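Locks and Keys: Handout 3
Household Hardware, evening course
Tutor: Akinyi Nyamweya
31 Jan 2025

Bring this sheet with you to the bench session. We will be looking at the small pin tumbler padlock, the sort sold for sheds, lockers and toolboxes. Lever padlocks and combination locks come later in the course and are not covered in these notes.

Parts

The body is the block that holds everything else. Brass is the usual choice for small locks as it is easy to machine and does not rust, though it goes dull and picks up marks with handling. The shackle is the U-shaped loop, normally steel. Its longer leg is the heel and stays in the body when the lock is open. The shorter leg is the toe. The keyway is the slot for the key, and on most small padlocks it is in the bottom of the body.

Inside is a plug that turns with the key, and a row of spring-loaded pins in pairs. With no key in, the pins sit across the gap between plug and body and stop the plug turning. The right key lifts each pair to the correct height, the plug turns, and the latch moves out of the notch in the shackle. A spring under the heel pushes the shackle up.
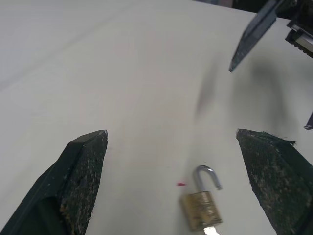

Some padlocks hold the key until the shackle is closed again. This is called key retaining, and it is useful on a store cupboard where keys tend to get left in pockets. Others let the key out at any time. Try this on each lock before you write anything on your sheet — you cannot tell by looking.

Old brass locks often have a maker's name or a number stamped or cast on the front. If it is too worn to read, write "illegible" and leave it at that. Please do not scrub the face to bring the letters up.

Cleaning and oiling

Wipe the body with a dry cloth. Blow grit out of the keyway, put a little dry graphite on the key and work it in and out several times. Do not use cooking oil or grease, which collect dirt and make the pins stick. A drop of light oil on the heel of the shackle is fine.

For the bench session

Open and close your lock with the key, then sketch it open and label body, heel, toe and keyway. Note whether it is key retaining. Hand the sheet in at the end, with the lock and its key together in the same bag.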